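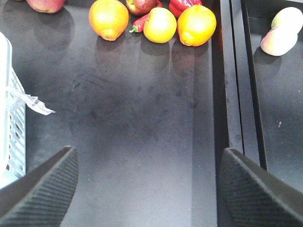

The Produce Corner at Gilham, One Morning's Worth

12 April 2021
By Mireille Dabbas

I have been promising a produce post for ages, and a few of you have been (politely!) nagging me about it, so I finally went and did it. Gilham is the little grocery on the Prekdale road, the one with the green awning and the bell that sticks. I've shopped there for six years and I still walk in for onions and come out with a bag so heavy I have to stop twice on the way home.

What I like is the dark trays. Fruit looks good on black, it just does, and you get a lot of color out of a few apples and a couple of citrus. My kitchen counter is beige and does nothing for anybody. I came home from this trip and put a baking sheet under my fruit bowl to see if it helped (a little).

The opening photo is my favorite for color, with the red chili lying in among the apples and that glossy bell pepper behind. I would never have thought to put peppers in with fruit at home, but now I do it all the time. They go in the same bowl until the apples need the space, and then the peppers get roasted. Giang Mai, who lives downstairs from me, does hers whole over the gas flame and peels them under a towel, and I've copied her ever since she brought a jar up in December. Salt, oil, a bit of garlic, done.

For the second one I stepped back a bit. I do love a proper shopping basket — the handle kind you carry in the crook of your elbow until your arm goes numb. I take a basket even when I know I need a cart, because it's the only thing that stops me buying a third cabbage. Start with the hard things at the bottom, apples and oranges, and keep anything that bruises for the end.

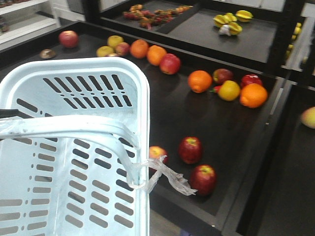

Pale blue basket up front, oranges and apples along the tray behind.

Picking apples is where I slow everybody down. I go for the ones that feel heavy for their size, and I don't mind a patch of yellow on a red one at all. My mother wouldn't touch them unless they were red all the way around, and we used to have words about it right there in the store. For pies I want two kinds together, something sharp and something sweet, and I use five big ones for my old Clikholm dish, which is deeper than it looks. If the apples are small I throw in a sixth and pile it up in the middle. It always sinks anyway!

Oranges I buy by smell. Scratch the skin a tiny bit with your thumbnail and if you get nothing, put it back. I juice the soft ones the same day and leave the firm ones on the windowsill, where they last much longer than they have any right to.
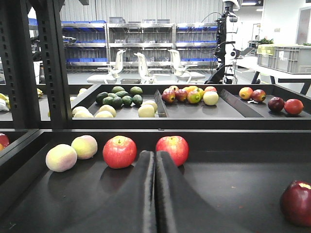
Avocados are the thing I get wrong most often, so I now buy three at a time and try to get them at different stages, one for tonight and two for later in the week. It takes some gentle pressing near the stem end, and some patience from whoever is behind me. There was a good heap of them on the raised tray at the back, all dark green and bumpy, with pale yellow fruit sitting around them, and I'd have taken the lot if I'd had a party to feed. The peaches in the front tray had that bit of pink on them that gets me every single time. I slice mine over yogurt, or eat them leaning over the sink like a child.

I'm hoping to do the bread shelf next, and then the Garg pickles, which deserve a page to themselves. If you have a favorite jar, send me a note before I go back, and tell me what you eat it with.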